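Search this notebook Go Advanced
Print this page | E-mail this page

Dye bench, 12/29/23

Weld on cotton, second run. Continuing from the pages Noelia wrote up before she left for the break. I have her swatches in the blue folder and her notes on the mordant, and I am working from those except where marked.

Aim is the same as before. We want a yellow on plain cotton jersey that survives washing without going to straw. The first run came out strong and then dropped after the second wash. Noelia put that down to the scour. I think she is right but I also think the alum bath was too short, so both get changed this time, which I know is bad practice. If it holds I will go back and split them.

Cloth: undyed jersey from Nenddale, the same bolt as last time, plus one offcut of the heavier stuff Siv gave me. The Nenddale cloth still has a finish on it. Water beads on it for a few seconds before it goes in. The offcut wets out at once.

Scour: soda ash and a little neutral soap, full simmer, lid on. Two hours. Water went the color of weak tea, so I threw it out and did a second one. The second water stayed nearly clear. Noelia's notes have a single scour, and she wrote "water brown at end" next to it without doing anything about it. I would call that the likeliest cause of the patchy uptake on her pieces 2 and 4.

Rinsed until the water ran clear, spun, left damp in a covered bucket.

Tannin: oak gall, strained through the fine cloth. I had the bath too hot at first and let it come down before the fabric went in. Left overnight with a stir whenever I walked past, so the stirring is not recorded and I can't say how even it was. The cloth came out a dull beige. Defne asked if it was meant to look like that. It was.

Alum: dissolved separately in hot water, then added. Soda ash in slowly at the end, with the usual fizz. Used the big steel pot because the enamel one has a chip on the rim and I don't trust it near alum. Someone should decide if we are keeping that pot. Left the cloth in until the next morning, compared to Noelia's afternoon. Squeezed out, hung in the back, then a chalk dip and a rinse.

Dye bath: dried weld, 300 grams, from the Dahlgren sack. Annapurna says the Dahlgren weld is last year's and a bit tired. It smelled fine and the stalks were still greenish. Broke it up by hand, soaked it overnight in a net bag, then brought it up slowly. Held it under a simmer. I pulled the bag after 40 minutes and added a pinch of chalk to the bath. The color jumped right away, from a thin lemon to something with body in it.

Cloth in at that point. Kept it moving for the first part with the long stick, then left it. I checked a corner every so often by squeezing it out against the side of the pot. It looked done long before it was, as weld always does on wet cotton. Turned off the heat and let it cool in the bath.

Observations, wet: Nenddale pieces even, no tide lines. One fold mark on the largest piece where it sat against the bottom. The heavy offcut took more color than anything else in the pot and looks almost like a different dye.

Observations, dry: all paler, as expected. Nenddale is a clear yellow, a little to the green side in daylight. Under the bench lamp it reads warmer, so don't judge it there. I moved everything to the window to compare. Fold mark is still visible if you know where to look.

Wash test: cut each swatch in half, kept one half back in the dark drawer, washed the other half by hand in warm water with the neutral soap. First wash, a trace of yellow in the water. Second wash, nothing I could see. Set the halves side by side afterward and the difference is small. On Noelia's run you could tell the halves apart from across the room. So the long alum, or the double scour, or both, did something. The washed half of the offcut is a shade duller than the kept half, and I don't have an explanation for that one.

Light test is up. Strips half covered with card, in the south window, labeled on the back in pencil. Please don't move them to get at the latch. I'll take them down in February and not before.

Iron modifier: tried on scraps only. A very weak ferrous bath, in and out. Gave an olive that Philomena likes a lot and I don't. Too long in the same bath and it goes to mud, and the cloth felt harsher. Scraps are pinned to the card with times beside them. Keep the iron spoon out of the alum drawer. I found it in there again this morning.

pH: strips ran out halfway, so the last readings are by guess from the old roll. The old roll reads low. Ordered more from Nunance along with gloves. If they send the small gloves again we should send them back this time.

Garments. Siv wants to know if any of this carries over from flat swatches to sewn pieces. My worry is the seams, where the cloth is doubled and the thread is often polyester and will stay white. Hems also trap air and float. A shirt wants far more room in the pot than its weight suggests, and ours is really only good for one at a time. For the first try I would take something with as little topstitching as possible and clip the care label out before scouring.

The other question is what shade we are after on a whole garment. A swatch that looks bright on the card can look washed out when there is a shirt's worth of it. My own feeling is that we should aim well up the scale and let the washes bring it down. Defne would start softer and overdye if needed. Overdyeing weld on weld is fine but it uses up plant, and the Dahlgren sack is not bottomless.
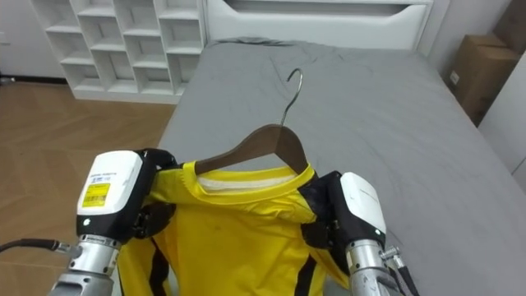 Bright yellow shirt on a wooden hanger.

Drying: shade only, and no metal hangers, after the rust spot on the gray sample last winter. Wooden ones are all right if the finish is sound. Rough ones snag the jersey at the shoulder. For wet pieces I still prefer flat on a towel, as jersey grows when it hangs heavy and the shoulders end up with points.

Waste: both scour waters down the sink, alum bath kept in the lidded tub and marked. It has at least one more use in it if topped up. Spent weld to the compost. Iron bath kept separate, lid taped.

Pots: Jerkness burner is running yellow on one side again. I cleaned the jets with the wire and it improved. It needs a proper look. Used the electric ring for everything after that, slower but steadier.

To do:
– Split the variables. Double scour with short alum, single scour with long alum, same weld, same bolt.
– Weigh the offcut properly. I had it down as 21 grams dry and that can't be right for its size.
– Ask Noelia if her bath had chalk in it. Her page doesn't say.
– Try thread samples in the next pot, cotton and poly, tied to a swatch.
– New pH strips, see above.
– Somebody other than me to look at the dry swatches in daylight and write down what they see before reading this page.

Later: Philomena looked. She wrote "lemon, slight green" for the Nenddale and "mustard?" for the offcut. Her sheet is in the folder behind mine.

Contact the dye bench | Copyright the authors of this notebook | Back to top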